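고객지원 > 접수 내역 > 섬유·의류 관리 > 검은 청바지 이염 및 접기 문제
검색어를 입력하세요 검색 상세검색

문의 제목: 검은 청바지가 닿는 곳마다 물이 들고, 접어 두면 무너집니다
접수일: 2018년 3월 13일
접수자: Shirin Rashti
관련 제품: Esetti 색상 고정제, Dematell 서랍 칸막이
상태: 처리 중 → 보류 → 처리 중 → 종료

[최초 문의]
안녕하세요. 검은 청바지 때문에 글을 남깁니다. 세탁할 때 Esetti를 설명서대로 넣었고, 물은 찬물, 바지는 뒤집어서 넣었습니다. 그런데 말린 바지를 침대 위에 올려놓고 접으면 밝은 색 천에 거무스름한 자국이 남습니다. 바지 본인은 날이 갈수록 회색이 되어 가는데, 그 검정이 다 어디로 갔는지는 제 베갯잇이 알고 있습니다.
두 번째 문제는 접기입니다. Dematell 칸막이에 세워 넣으려고 접으면 서랍을 닫는 순간 옆으로 눕습니다. 칸막이는 멀쩡히 서 있습니다. 바지만 눕습니다.

[답변 1 / 지원팀]
문의 주셔서 감사합니다. 아래 내용을 확인 부탁드립니다.
- 고정제 사용량과 담가 둔 시간
- 다른 옷과 함께 세탁했는지 여부
- 칸막이 한 칸의 폭
- 접는 순서

[고객 회신]
사용량은 뚜껑 2개, 담가 둔 시간은 12분입니다. 설명서에 시간이 없어서 라면 세 개 끓일 시간으로 제가 정했습니다. 함께 세탁한 것은 남색 옷뿐인데, 남색은 이미 포기한 색이라 피해 신고는 하지 않겠습니다. 칸 폭은 재 보지 않았습니다. 접는 순서는 반으로, 또 반으로, 그다음은 그날 기분대로입니다.

[답변 2 / 지원팀]
담가 두는 시간은 한 약 300ml 기준으로 36분입니다. 설명서 뒷면 접힌 부분에 적혀 있습니다. 불편을 드려 죄송합니다.

[고객 회신]
뒷면의 접힌 부분을 펴 보았습니다. 있네요. 접는 법을 문의한 사람이 설명서를 펼 줄 몰랐다는 사실은 기록에서 빼 주셔도 됩니다.
시간을 지켜 다시 담갔고, 헹군 물은 전보다 덜 검습니다. 흰 수건으로 문질러 보니 자국이 옅게 남습니다. 없어지지는 않았습니다.

[시도한 것 정리]
1) 식초 넣고 헹구기: 자국 그대로. 방에서 오이지 냄새.
2) Gurnetel 이염 방지 시트 넣기: 시트가 회색이 됨. 바지도 회색이 됨. 둘이 사이가 좋아 보임.
3) 고정제 36분: 지금까지 중에 제일 나음.
4) 이불 대신 돗자리 위에서 접기: 자국이 나더라도 마음이 덜 아픔. 계속 쓰기로 함.

[답변 3 / 지원팀, 접기 담당]
접기 문제는 시작 자세에서 생기는 경우가 많습니다. 주머니가 뭉친 채로 접으면 한쪽이 두꺼워져서 세웠을 때 그쪽으로 기웁니다. 다음 순서를 권해 드립니다.
- 바지를 평평하게 펴고 뒷주머니 쪽을 손바닥으로 쓸어 줍니다.
- 한쪽 다리를 다른 쪽 위로 포갭니다.
- 튀어나온 밑위 부분을 안으로 접어 넣습니다.
- 밑단을 허리 쪽으로 올리되 허리선까지 가지 않고 조금 남깁니다.
- 나머지를 세 번에 나누어 접습니다.
펼치는 단계에서 바닥이 푹신하면 주름이 다시 생기니 단단한 깔개를 쓰시는 편이 좋습니다. 돗자리는 괜찮은 선택입니다.
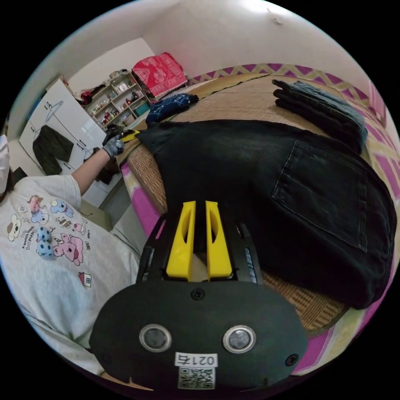
첨부 1. 돗자리 위에 펼친 검은 데님. 오른쪽 위는 개어 쌓은 데님.

[고객 회신]
뒷주머니를 쓸어 주라는 말씀이 제일 도움이 됐습니다. 그동안 영수증이 든 채로 접은 적도 있었습니다. 밑위를 안으로 넣으니 모양이 네모에 가까워졌고, 칸막이에 세웠더니 하룻밤을 버텼습니다. 아침에 서랍을 열 때 조금 긴장했습니다.
색은 이제 검정이라고 부르기 어려운데, Llewellyn 매장에서는 이런 색을 처음부터 돈을 더 받고 팔더군요. 그렇게 생각하기로 했습니다.

[답변 4 / 지원팀]
확인 감사합니다. 이염은 다음 세탁 때 단독으로 한 번 더 담가 보시고, 흰 수건 시험에서 자국이 진해지면 같은 번호로 다시 열어 주세요. 설명서의 시간 표기는 앞면으로 옮기도록 담당 부서에 전달했습니다.

[고객 회신]
네, 종료하셔도 됩니다. 베갯잇은 남색으로 바꿨습니다.

상태 변경: 종료
댓글 12 공유 2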